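Ticket: Espresso machine trips at 3 bar after descale
Product: Wellen home lever machine, firmware n/a
Opened by: Kausar Swati
Assigned to: Tiago Nogueira
Status: Resolved

Kausar Swati, 8:10 am
Hi all! First off, I love this machine. I've pulled 457 shots on it (I keep a notebook by the sink, don't judge) and it has never let me down until now. I descaled it last night with the citric packets, rinsed it through with two full tanks, and this morning the gauge climbs to 3 bar, sits there, and won't go any higher. The pump sounds like it's running fine, just a bit louder than usual. Water does come out of the group, but it's a lazy stream and the shot was sour and thin. Steam is as strong as ever.

Things I already tried:
Coarser grind, finer grind, no coffee at all
Taking the water filter out of the tank
Backflushing with the blind basket — gauge still stops at 3
Turning it off for an hour

Tiago Nogueira, 9:25 am
Hi Kausar, great notebook! The blind basket test is the most useful thing you could have done. With the group closed off, the gauge should go up to 9, so coffee and grind are out of the picture. That leaves the pump, the relief valve, or a leak somewhere between them.

Could you pull the drip tray and look at the thin clear hose at the back left while the blind basket is in? If water runs from that hose at 3 bar, the relief valve is opening too early. Also, how hard is your tap water?

Kausar Swati, 9:50 am
Water runs from the hose! A steady trickle, and it starts just before the needle stops. The test strip says 200 ppm. I caught what came out over a minute in a measuring cup and got 600 ml, if that helps.

Tiago Nogueira, 10:15 am
It helps a lot. 600 ml in a minute is a healthy pump. At 200 ppm you do get scale in the relief valve, and descaling can knock a flake loose and park it right on the seat, so the valve can't close. Very common and very fixable.

Unplug the machine and let it cool down completely. Take off the top cover (two screws under the cup rail, two at the back). The relief valve is the brass fitting with a slotted cap next to the pump. Before you turn anything, put a dot of marker on the cap and another on the body, and note how many turns it takes to come off. Inside you'll find a spring, a plunger with a rubber face, and a small washer. Rinse everything, wipe the rubber face with a soft cloth, and check the seat with a flashlight.

Kausar Swati, 1:40 pm
Cap came off in four and a half turns. The plunger has a speck stuck in the rubber that looks like eggshell. So satisfying to see it! Bad news is there's a little dent where it was sitting. Do I need a new plunger, or can I flip it?

Horácio Valente, 2:05 pm
Jumping in from the parts desk. Don't flip it, the back side isn't finished flat. The Antunes repair kit has the plunger, the spring, and two washers, and it fits every Wellen made with the slotted cap. I'm putting one in the mail today. If you'd like to try for a coffee in the meantime, soak the plunger in hot tap water for ten minutes. The rubber often swells back enough to seal for a while. 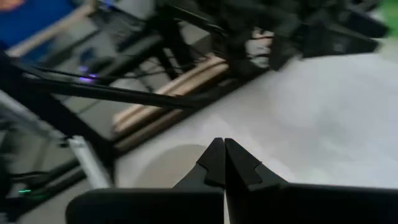 Kausar, when you put the valve back together, the spring goes in with its closed end toward the cap and the washer sits under it, flat side down. Work over a plain surface, because the washer is tiny and gets lost on anything patterned. A smooth pale tabletop like the one in the photo is perfect, and with light that even, you'll spot brass or dark rubber on it right away. Thread the cap by hand for the first two turns, then use the wide screwdriver until your dots line up.

Kausar Swati, 4:30 pm
Soaked it, put it back together, dots lined up on the first try. Blind basket test: 9 bar and holding! Hose is dry. I made a cortado to celebrate and it was delicious. I'll still fit the new plunger when it gets here.

Tiago Nogueira, 4:45 pm
Wonderful work! Once the kit is in, run the blind basket test again and reply here if the needle stops short of 9. For your water I'd descale every two months and run three tanks of rinse afterward, with the steam wand open for part of the last one. Marking this as resolved.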